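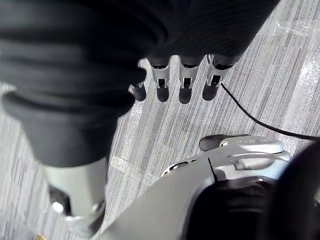 Four fingertips over gray striped carpet.

Every electronics hobbyist I know owns a drawer of breadboards, and every one of those drawers contains at least three projects that were going to be soldered up next weekend. Mine has a doorbell in it from February. It works, provided you don't breathe on the yellow jumper.

I would like to speak up for the soldering iron, and against the permanent breadboard. The solderless board is a fine place to find out that you put the transistor in backwards. It is a poor place to live. The contacts loosen, the legs of your resistors lean on each other like commuters, and one day your timer circuit runs at twice the speed and you spend an evening blaming the capacitor.

Janaína Barbosa, who taught the evening class where I learned all this, had a rule: if a circuit survived 21 days on the breadboard, it went onto stripboard or into the trash. I thought this was harsh. I then kept a plant-watering alarm on a breadboard for nearly two years, and I can report that the plant is dead and the alarm never said a word.

The usual defense is that soldering is expensive and difficult. My iron is a secondhand Brunet with a scorched handle. My first 100 joints looked like chewed gum, and most of them conducted anyway. The bad ones were easy to spot – dull and lumpy – and took seconds to heat up again. Try spotting a tired spring clip inside a plastic block. 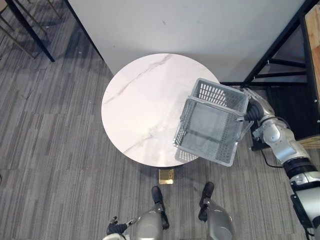
Can you move a circuit to stripboard without redrawing the layout?
Usually you can, if it's a small one, as long as you remember to cut the copper tracks under each chip so its opposite pins aren't joined.

I forgot those cuts on my first attempt and warmed a 555 to the point where it could have kept soup hot. I still count it as progress. The doorbell is next, probably this weekend.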